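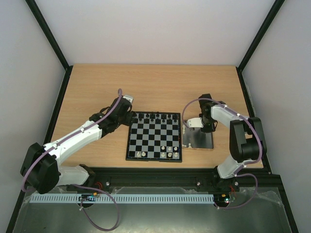 According to Norbert Gajdoš, the paper is far too good for the chess he writes on it, and he would like a cheaper version for games he expects to lose. We don't make one. We asked how he would know in advance, and he said he always knows.

Ivden Scorebook, hardcover
by Vevetlow
$27

A bound book for writing down chess games, one game to a spread, with room on the facing page for regret. Holds 75 games. Lies flat from the first page, takes fountain pen, and fits in a coat pocket if you own the kind of coat that chess players own.

Color: Slate / Brick / Moss (back in November)
Quantity: 1
Add to cart
Add to wish list

Why write it down

You can record a game on your phone. It's quick, it never runs out of pages, and it will tell you on move nine that you have already ruined everything. Some people like that. The Ivden is for the other kind of game: the one at the kitchen table or in the corner of a café, where you'd like to find out what went wrong later, in private, with a sandwich.

A written score is also the only cure we know for the friend who remembers winning. Open the book to the page, hand it over, and go make coffee.

What's on the spread

The left page has the moves, numbered down two columns to move 67. Past that you're into the blank area at the foot, and probably into a rook endgame, and you have our sympathy. The lines are spaced for normal handwriting. The boxes are wide enough for a disputed knight move with both letters in it, which was the single most common complaint about our first edition.

The right page is a small empty diagram, the header (names, place, opening if you know it, result) and unruled space for notes. Most of our customers seem to use the notes space for notes. Kumaresan Thampi keeps a running tab of who owes whom lunch, and has asked us to rule it in columns. We're thinking about it.

The diagram follows the usual layout, with ranks numbered up the side and files lettered along the bottom, White at the foot of the page. If your board has its numbers printed on the border, so much the better: you can copy a square straight across without that little pause where you count up from the corner and get it wrong. If your board has no coordinates at all, there's a key inside the front cover. 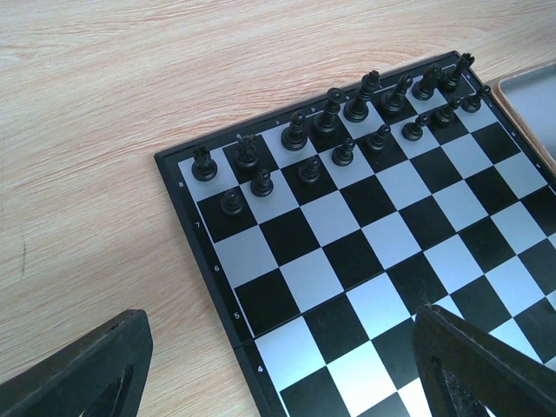 Paper and binding

Cream stock, heavy enough that ink doesn't show through to the next disaster. Sewn in sections, so pages stay put unless you pull them out on purpose. (We have seen a book returned with one page removed. The customer said it came that way. The page before it was a very one-sided opening.)

The cover is cloth over board. It picks up marks. We tried a coated cloth that didn't, and it felt like a restaurant menu.

There are 2 ribbons, one for where you are and one for the game you keep going back to.

Starting a book

Write your name in it first. Scorebooks look alike, and going home with somebody else's is worse than it sounds, especially if they play better than you.

Record each move after you make it. Writing your move down beforehand is against the rules in most serious events, and at home it just lets the person across from you read it upside down. They will. Everyone can read upside down when it matters.

If you miss a move, leave the box blank and carry on. Go back when the game is over and play through from the start. The position will usually tell you what's missing, and between the two of you somebody will remember, or claim to.
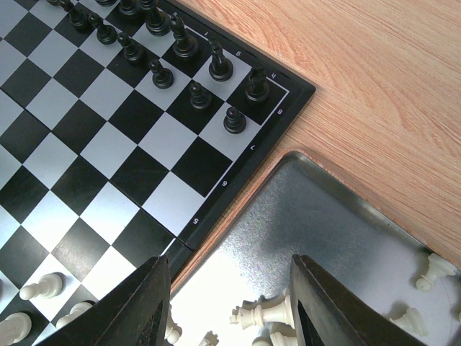 The same goes for a game you stop halfway. Put a line under the last move, note whose turn it is, and fill in the diagram in pencil. K, Q, R, B, N and P are enough; draw a circle around the Black pieces. It takes a couple of minutes and saves the long discussion the next morning over whether that bishop was ever there.

We suggest pencil for diagrams and pen for moves. Pencil for moves leads to a slow rewriting of history, and we have watched it happen to good people.

For pocket and travel boards

The hardcover was drawn up with small sets in mind, the folding magnetic type that people take on trains. Closed, it's a good companion for one of those in a bag. Open, it wants a bit of table to itself, and on a fold-down train tray something has to give. Usually that's the coffee.
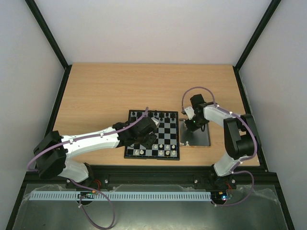
If you play mainly in tight spots, look at the Munau, our softcover. It has the same paper and the same columns and drops the facing page, so you get the moves with none of the room for excuses. It bends, it goes in a back pocket, and after a season it looks like something you found on a beach. People who buy it tend to buy it again.

Details

Cover: cloth over board
Binding: sewn, lies flat
Games: 75
Moves per game: 67, plus blank space
Ribbons: 2
Key to notation: inside front cover
Pencil: not included, and yes, we know

Shipping and returns

Orders placed before noon leave the same day. Later ones leave the next working day, when whoever is packing has had breakfast. Books can come back unused for a full refund. Used books can't, even when every game in them is a draw.

Questions we get

Can I write in the long form, with the starting square and the arrival square?
Yes. The boxes take it, if your handwriting is on the neat side.

Does it work for other games?
Checkers, fine. Go, no. One customer used a whole book for cribbage and sent a very kind letter about it.

Will you print my club's name on the cover?
For orders of 27 books or more. Send us the name as text. Please don't send us the logo as a photo of a mug.

Is there a left-handed version?
Turn the book around and start from the back. The columns are the same width either way – the header will be upside down, which our left-handed customers tell us is still the nicest thing a stationery company has done for them.

Do you sell refills?
It's a bound book. We do sell another one.

Also from Vevetlow

Munau softcover scorebook
Thampi pencil loop, cloth, sticks inside the back cover
Spare notation key, card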